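El precio de un color: por qué el ocre de un muro se parece tan poco al ocre del catálogo
Trabajo de la asignatura Materiales y Percepción, segundo curso
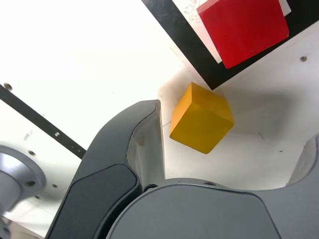
La pregunta de partida era modesta y nos la hizo una vecina del barrio de Lolton mientras mirábamos su fachada con cara de expertos: por qué había elegido un amarillo mostaza en la tienda y vivía ahora dentro de una calabaza. No supimos contestarle. Le dijimos que era un fenómeno complejo, que es lo que se dice en segundo curso, y volvimos a clase con un tema para el trabajo.

1. Planteamiento

Queríamos comparar el color que promete una carta de pinturas con el que acaba en la pared. Nos limitamos a la familia de los amarillos tostados y los ocres por dos motivos. El primero es que en Lolton abundan, gracias a una ordenanza que pide "tonos terrosos tradicionales" y no aclara de qué tradición habla. El segundo es que en el laboratorio quedaban botes de esa gama y el presupuesto del grupo consistía en lo que llevábamos en los bolsillos.

El plan original incluía también rojos. Duró hasta la primera reunión.

2. Algo de teoría, la imprescindible

El ocre es una tierra coloreada por óxidos de hierro hidratados. Se ha usado desde que alguien tuvo una cueva y ganas de decorarla, y sigue siendo un pigmento barato y muy estable a la luz. Si se calienta pierde agua y vira al rojo, de modo que buena parte de los ocres rojos que se han vendido a lo largo de la historia son ocres amarillos que pasaron por el horno.

El amarillo mostaza de catálogo es otra cosa. Suele llevar pigmentos sintéticos, a menudo mezclados con óxido, y el nombre lo pone un departamento comercial. En las cartas que consultamos encontramos Mostaza Antigua, Trigo Sereno y Siesta. Este último nos pareció un beige con pretensiones.

Hay además un asunto de geometría que en los manuales ocupa media página y que a nosotros nos ocupó casi todo el trimestre. Un mismo pigmento, en un mismo objeto, se ve distinto según cómo le llegue la luz. Basta un cubo pintado de un solo color: la cara de arriba sale más clara, las laterales más profundas, y cualquiera jura que son tres botes diferentes. Nuestro cerebro corrige la diferencia y nos dice "es un cubo amarillo" sin consultarnos. Con las fachadas hace lo mismo, aunque peor, seguramente porque nadie ha tenido nunca una fachada en la mano.

3. Materiales

Usamos pintura mineral al silicato de la marca Görtz y una pintura plástica de Nellico, ambas en el tono más parecido que supimos encontrar. "Más parecido" significa aquí que discutimos delante de la estantería hasta que nos pidieron que dejáramos pasar. Los soportes fueron placas de mortero de cal, preparadas por nosotros, y placas de yeso compradas, preparadas por gente que sabía hacerlo. La diferencia de calidad entre unas y otras se aprecia sin instrumental.

Para medir contamos con un colorímetro Veteck del departamento, un aparato noble que necesita calibrarse antes de cada sesión y también, por carácter, a mitad de ella.

En total preparamos 26 placas. Perdimos 2 por una estantería que no estaba fijada a la pared y sobre la que el grupo ha acordado no volver a hablar.

4. Procedimiento

Cada placa recibió 3 manos, con el tiempo de secado que indica el fabricante y, en el caso de las que tocaban en viernes, con el fin de semana entero. Medimos el color en fresco, en seco y después de dejar las placas en la azotea de la facultad durante el mes de febrero, orientadas al sur. La azotea tiene otros usuarios. Una de las placas de cal apareció con la huella de una taza, que medimos también, por rigor.

Las observaciones a simple vista las hicimos a las nueve de la mañana, al mediodía y a última hora de la tarde. Cada miembro del grupo escribía por separado el nombre del color que veía. Esta parte del método la defendimos como "registro perceptivo cualitativo" y la tutora la llamó encuesta entre amigos. Ambas descripciones son correctas.

5. Resultados

La pintura al silicato sobre cal fue la que menos se alejó de su muestra de carta una vez seca. Tras el mes de azotea se había aclarado un poco, de manera bastante uniforme. La pintura plástica sobre yeso conservó mejor el tono medido, pero desarrolló un ligero brillo que a mediodía la volvía casi blanca vista de lado. El colorímetro no ve ese brillo, y por eso según él todo iba bien.

En el registro a simple vista, la hora pesó más que el material. Una misma placa fue "limón triste" por la mañana, "mostaza" al mediodía y "pan tostado" por la tarde. Las placas colocadas junto a la pared de ladrillo de la azotea se describieron siempre como más anaranjadas, y bastó cambiarlas de sitio para que dejaran de serlo. Sospechamos que la calabaza de nuestra vecina se explica en buena medida así: tiene enfrente un edificio entero de ladrillo que le devuelve la luz ya teñida.

La superficie también cuenta. La muestra de la carta mide unos 80 milímetros de ancho y la fachada mide lo que mide una fachada. Todos los manuales advierten que un color parece más intenso en grande. Nosotros lo confirmamos pintando el fondo de un armario del laboratorio, con permiso concedido a posteriori.

6. Problemas y limitaciones

El número de placas no da para estadística seria. La azotea no es una cámara climática. Los ojos del grupo no están calibrados y uno de los pares resultó tener cierta dificultad con los verdes, cosa que su dueño descubrió durante el trabajo y que quizá sea nuestro hallazgo más útil. Tampoco pudimos medir ninguna fachada real: el colorímetro tiene que apoyarse en la superficie, y la comunidad de vecinos pidió un escrito que todavía estamos redactando.

Convendría repetir las medidas en verano, con el sol más alto, y añadir un tercer soporte de ladrillo visto. Convendría también fijar la estantería.

7. Recomendaciones para quien vaya a pintar

Pintar un paño de prueba de al menos un metro de lado en la propia fachada y mirarlo a varias horas. Elegir un tono más apagado de lo que pide el cuerpo. Fijarse en lo que hay enfrente. Desconfiar de los nombres bonitos, en particular de Siesta.

Le llevamos estas recomendaciones a la vecina un martes por la tarde. Las leyó enteras y nos dijo que ya se había acostumbrado al color.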